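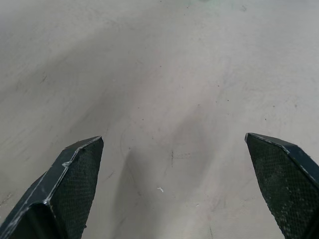 Piroska Virág wrote to me on Wednesday that the Drernen menu kit got her café's new soup launch onto the wall in one evening, and could I please make it in a wider size? Yes! The wide one is up now.

So, the kit: it's the same set of layouts I drew for Harncombe when they brought in their breakfast wraps, cleaned up so you can drop in your own colors and prices. You get 2 menu board layouts, a window poster and 3 table card designs (the folded one is my favorite, I fussed over that thing for ages). Fonts are included.

Files come by download, ready for any print shop. Need your logo redrawn too? Add a note at checkout and I'll write back.

Item 237, Drernen Wide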